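Wanted: people who can't sleep

Posted Oct 16, 2018

Do you lie awake listening to the fridge? Do you know what your street sounds like at four in the morning, and wish you didn't? Hirvonen Sleep Study would like to meet you, preferably in daylight.

We are looking for 70 adults living in or near Heneck to keep a sleep diary for 2 weeks. You fill it in each morning, before coffee if you can bear it. We ask when you went to bed, when you gave up, and what you were worrying about in between. Spelling is not marked.

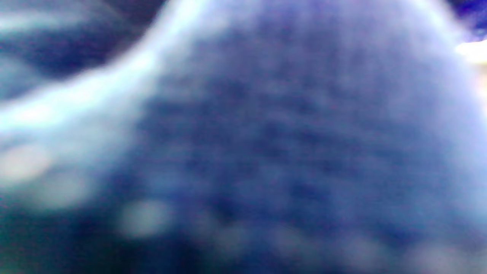 Something soft and blue, very close up.

You should be over 18 and sleeping badly at least three nights a week. Parents of new babies are sadly excluded, as we already know what is wrong with you. Shift workers are welcome but should say so on the form.

There are two visits to our office on Gatano Street, one at each end. Tuulikki Eskola will go through your diary with you and has heard worse. You get £117 once the second visit is done, plus bus fare. Taxis only by arrangement, and the arrangement is usually no.

We don't offer treatment, and you may well sleep exactly as badly afterwards. Results should be out in April.

To apply, write to Noman Butt at the study office. Messages sent at 3 a.m. will be read at nine.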